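From: Morfudd Parry
To: teleop-home list
Date: 2026-10-01
Subject: Re: Re: garment tasks, hanging + taking down, how are people demoing these

Quick one as I've got to give the headset back at four.

Usman Niazi wrote:
> We're starting on the laundry set next and I'd like to hear from anyone
> who has done shirts on hangers by remote control, as opposed to flat
> folding on a table. Three things I'm stuck on.
>
> 1. Do you have the operator grab the cloth or the hanger? Our people
> all go for the cloth by instinct and then it slides.
>
> 2. Anyone guiding the arm by hand for this? We did all the drawer tasks
> that way and it was lovely, but with a hanging shirt your own body is in
> the way the whole time.
>
> 3. How much do you vary the room? Lærke wants everything moved between
> every episode and I'd like to finish before I retire.
>
> Usman

1. Both, but decide which and write it down before you start. We let people choose for the first batch and the result was a mess, half the episodes had a pinch at the shoulder and half went for the hook, and the policy sort of hovered between the two and grabbed air. Now it's cloth first, high up near the collar, to steady the thing, and only then the other hand to the hanger. If you only have the one arm free I'd go for the hanger every time.

The sliding is mostly people closing too early. They see the fingers touch the shirt in the headset and squeeze, but the depth is off by a bit and they get a fold no thicker than paper. I tell them to push in until the cloth visibly dents, wait a beat, then close. Sounds daft, works. Daniyal has the opposite habit, pushes so far the whole hanger swings round on the bar and then he spends ages chasing it. Swinging episodes we keep if he recovers, bin if he lets go.

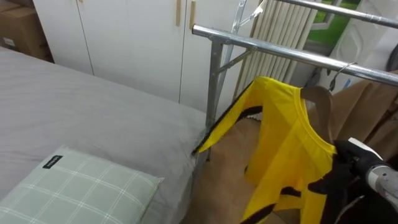 Also use long sleeves early on, don't save them for later like we did. A t-shirt is really a different task. With a sleeve sticking out to the side you learn very fast that the operator isn't looking at it, they're looking at the gripper, and the sleeve gets dragged along or caught on whatever is next to the rack. I've started calling out "sleeve" over the radio which annoys everybody but the clips are better.

And strong colours to begin with if you can. Not for the policy, for the operators. Grey shirt on a beige background through a headset, you cannot find the hem. Move to the dull stuff once they've got their hand in.

2. Tried it, gave up. Hand guiding was great for us on the wardrobe doors, you can feel the hinge. With cloth there's nothing to feel, and like you say your elbow is in the head camera. Sadia did get some decent ones standing behind the arm and reaching over but her back was gone by the end of the morning and I'm not asking anyone to do that for 3,000 episodes. Remote for all the garment stuff now. We do still hand guide to set the start pose, saves a lot of fiddling.

One thing on remote, latency. Ours was fine for boxes and horrible for cloth, same link, same rig. Turned out the Varniveo update had switched the smoothing back on. Check yours before you blame the operators, I blamed mine for 2 days and had to buy cake.

3. I'm with Lærke in principle and with you in practice. What we do: rack position and which garment change every episode, bed and furniture stay put for a block of 23, then we shift the lot or go to another room. Blinds get opened and closed whenever somebody remembers. Chrome bars throw up nasty highlights when the sun's in so we want some of that in the set, but it needn't be evenly spread.

Don't tidy too much. In April we cleared everything out between the bed and the rack so the arm had a nice clean run, and it then fell over itself at Medwood where there's barely room to get past the mattress. Tight gaps go in from day one now. Operators moan. Tough.

Labels: we mark grasp, lift off bar, clear of bar, set down. 4 marks per episode, done straight after by the person who drove it, not at the end of the day. If they've dropped it and regrasped we mark the second grasp and put a note. I can send the sheet, its only a spreadsheet, ask me again next week if I forget becuase I will.

Has anybody got soft fingers that survive zips? Ours are getting chewed. Devico sent a quote and I nearly fell off the chair.

Right, headset.

Morfudd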